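Home Topics Ask Members Log in

Student club: how do we get consistent demos for a trash-sorting task?
3 min read

Wumpini Aryee

I help run the after-school robotics club at Flunddale. We have a project this term where students record themselves doing small tabletop jobs with hand-held grippers, one in each hand, and we train a model on the recordings. The job we are on now is putting paper in a small trash can. The model does fine when the student who recorded most of the data sets up the table. When anyone else sets up, it reaches short of the can or stops above the rim.

We have 562 recordings from 4 students. Everyone was told to "do it naturally," which may be the problem. Should we throw those out and write a strict script, or keep going and add more? We meet on Mondays and have until the end of January.

Alasdair MacBrayne

Keep them, but sort them first. Watch every recording at double speed and tag three things: where the can was, which hand held the paper, and whether the lid was already up at the start. I'd bet most of your trouble is in the first tag. If one student always puts the can on the same spot, the model learns the spot.

We had this with our own club. We put a grid of tape marks on the floor of a shoebox lid, drew numbers out of a cup, and the can went wherever the number said. It took a minute per recording and it fixed more than any change to the training settings did. Decide on the lid too. We start with it open and leave the pedal alone, and we made opening it a separate task for later.
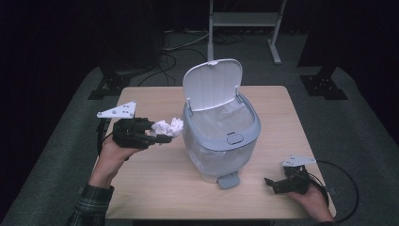
So-ying Yip asked whether the empty hand should stay still or help out, and my answer is to pick one and write it down. If half your students park the second gripper and the other half wave it over the can, the model gets two different stories about what that hand is for. Ours stays low and out of the way until the paper has dropped.

Also crumple new paper often. A ball that has been squeezed 80 times gets flat and hard and stops behaving like trash.

Mansa Asante

just get more data, we had 2,288 and it worked ok

Yaw Issahaku

I agree with the tags. I would add a short written start position for both hands, and hold one student's recordings out of training completely. Test on that student's table setup. Otherwise you are only checking that the model remembers.

Check your cables as well. Two of ours pulled on the wrist when students reached across, and you could see it in the motion.

Comments

Wumpini Aryee: Tagged the first batch. The can was in nearly the same place in almost all of them. Making the grid now.

So-ying Yip: What size squares are you using for the grid?

Alasdair MacBrayne: A little smaller than the base of the can — bigger than that and you leave gaps.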